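Orard Skate Park is looking for course marshals and timing crew for the Amaral Slalom, our fall skateboard slalom race in October. Racers run two cones lanes side by side on the Trestance Road hill, which will be closed to cars from 7 a.m. until the last heat is done.

## What we need

**Course marshals.** You stand at an assigned spot on the hill, reset cones between runs, and signal with a flag if a rider is down or something is on the road. You will be on your feet most of the day. You do not need to skate, but you should be able to jog uphill.

**Timing crew.** Two people at the start ramp and two at the finish. You call riders to the line, write down bib numbers, and read times off the display. Clear handwriting matters more than experience. Leonor Bragança runs timing and will train everyone on race morning.

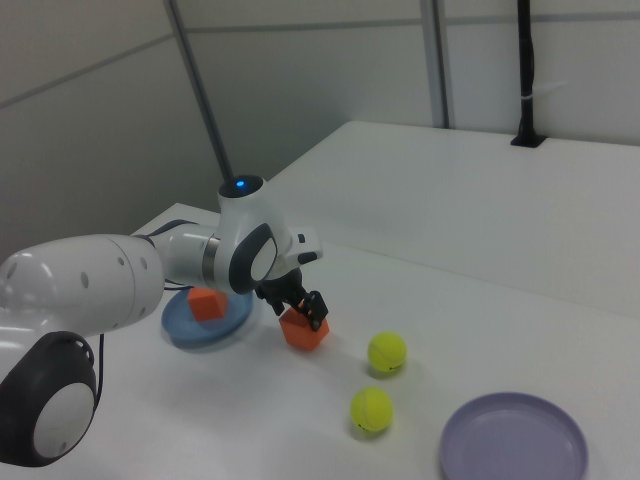

Shifts are 4 hours, morning or afternoon. You can sign up for both if you want the full day. Lunch is provided between shifts, along with water and sunscreen. Marshals get a vest and a whistle, and both have to come back at the end. Wear closed shoes. Please leave dogs at home, even friendly ones.

Pay is $40 per shift, in cash, when you check out with Leonor. Anyone who would like to race as well can work the morning and ride in the open class in the afternoon with the entry fee waived. Helmet, gloves, and knee pads are required for all riders, and slide gloves do not count as wrist guards for riders under 16.

## Who can apply

- You must be 16 or older. Under 18 needs a parent's signature.
- You must be at the start ramp by 6:30 a.m. for the morning shift or 11:30 a.m. for the afternoon.
- First aid training is useful. Tell us if yours is current.

## How to apply

Send a short email to Petro Boiko through the contact form on the park website, or leave your name and phone number at the Revon Boards counter. Say which job and which shift you want, and whether you have worked a race before. We have up to 9 marshal spots on each shift. If they fill, we will keep your name on a call list in case of dropouts.

The rain plan is the following weekend, same times.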